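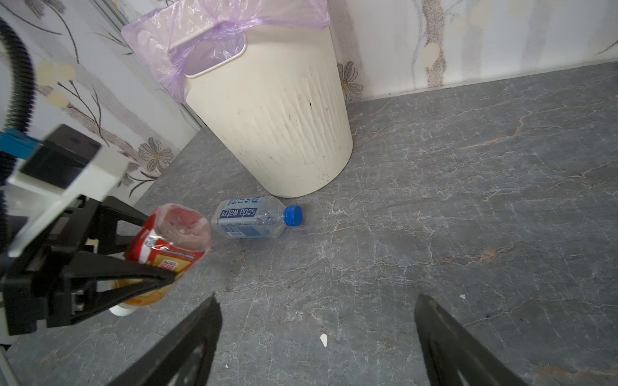 A gripper holds a plastic bottle next to the lined wastebasket on the test floor.

FALLGATE, 18 Mar 2025 — Stornach, a supplier of equipment for small recycling rooms, opened today a planning program for companies that want to buy their first two-arm bottle sorting cell. The program is named Kidalance. It helps customers to write a budget before they sign any order.

Many buyers look first at the price of the arms. In our experience, the arms are only one part of the cost. Grippers, cables, mounting rails, spare parts and training of the staff must be in the same budget, and also the hours when the cell is stopped for service. Kidalance puts all of these costs on one sheet, for a period of 33 months.

A customer starts with a list of the items that the cell will handle. Plastic bottles are a good example. 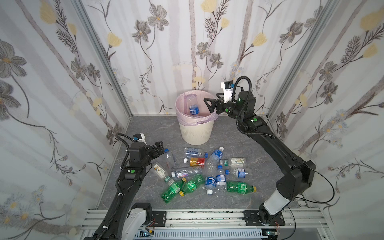 They come in many sizes, some of them are crushed, and the labels and caps are different from brand to brand. A buyer who plans only for clean and equal bottles can choose a gripper that is not right for the daily work, and to change it later is expensive. For this reason the list is made together with the people who empty the bins now.

The planning fee is $489 for each site. Stornach will take this amount off the invoice if the customer orders a cell within 12 months. The fee includes 2 meetings, one before the list is made and one after the budget sheet is ready.

The first customer of the program is Catacutan, an operator of office canteens. It will use the sheet to decide if it leases or buys, and it expects to make the decision in September.

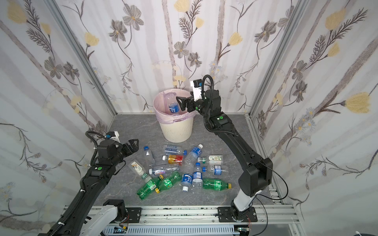 Must a customer buy both arms at the same time?
The budget sheet shows one arm and two arms in separate columns, and a customer can begin with one. The rail should be ordered in full length from the start — a later extension costs more than the difference in price.

Places in the program are open now. Companies can ask for the budget sheet and the terms at the Stornach office in Fallgate.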